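Notebook, Mapplebeck shop, bench 2
2018-09-17
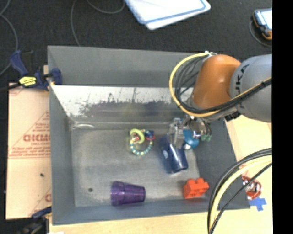 MATERIALS / SURFACE WEAR

Continuing the abrasion series on coated sheet for the Etport trays. Two coatings left to compare: Panditent gray, two-part, and the Braltivus single-part that came in with the March order.

Coupons cut from the same sheet, degreased, scuffed with medium pad, wiped, coated, left on the rack over the weekend. Edges masked. Coupon C has a run near the top and I kept it out of the averages.

Rub test at 2,000 strokes, felt block, 5 N load, dry. Block re-faced between coupons. Panditent dulled early and then stayed much the same to the end. Braltivus kept its gloss longer but broke through at one corner, starting from a pinhole. The pinhole was in my notes before the run, so I don't count that as a coating failure yet.

Thickness readings drifted again. Zeroed the gauge on the bare plate, took 10 readings per coupon, dropped the high and low. Spread is still wider than I like on the Braltivus set - probably the roller. Spray the next batch.

Cross-cut tape test: Panditent clean on all 3. Braltivus flaked slightly at the intersections on one, clean on the others.

Wear by scraping is a separate question. The felt block polishes and tells us little about what a hard edge does when dragged along a wall. Need a stylus run at fixed load before anyone quotes a service life to Etport.

To do:
Order felt, same density as before
Check the load cell against the brass weights
Recoat coupon C
Stylus holder - drawing is done, needs a 3 mm set screw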